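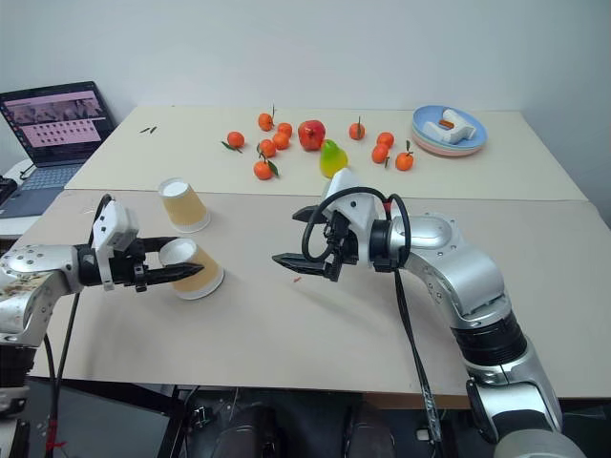
Stamley wanted to know, before we had even got our coats off, why anyone would teach a machine to do a job that a bored teenager can do with one hand. Fair question, and I'm putting it first in the January entry because we spent most of the drive home on it, and I still don't have an answer I'd say out loud in a meeting.

So – open day at Otoser. We got there early and had the tabletop demo nearly to ourselves for a good while, which was a treat. Two arms, a gripper on each, paper cups on the near table and fruit on the one behind. I had expected to be most taken with the fruit (I'm a sucker for mandarins with the leaves left on) but it was the cups that kept me standing there. One was over on its side with its mouth toward the left gripper, and the fingers go along either side of the wall. A paper cup gives you very little to push against! Anyone here who has crushed a sample cup on our own bench will know the feeling.

Notes for the bench, in the order I scribbled them:

- Serrated fingers. Ours are smooth, and I'd love to try a ridged set before we spend anything on new pads.
- Cables hang free off the arms, with a loop over the top of the right gripper. We tie ours down much tighter. I asked about snagging and was told they'd rather have the slack, and that they check it every morning.
- Their host said they had logged 3000 tries on the tabletop tasks so far, and was very open about the early ones being dreadful. I liked her for that.
- Ask Validau what a loan of 2 grippers would cost us for the spring. Dagdag quoted last year but only for a full arm.

The talk afterward was in room 62, up a staircase that seemed to go on forever, and ran long in the nicest way. Most of it was about what to do when a part tips over and the program only knows it standing up, and that is exactly our trouble with the vials. Their advice was to practice with the part lying down from day one and stop treating it as a fault.

I'd like to try that next, with paper cups first and the vials after. There are plenty of cups in the kitchen cupboard, second shelf, behind the filters.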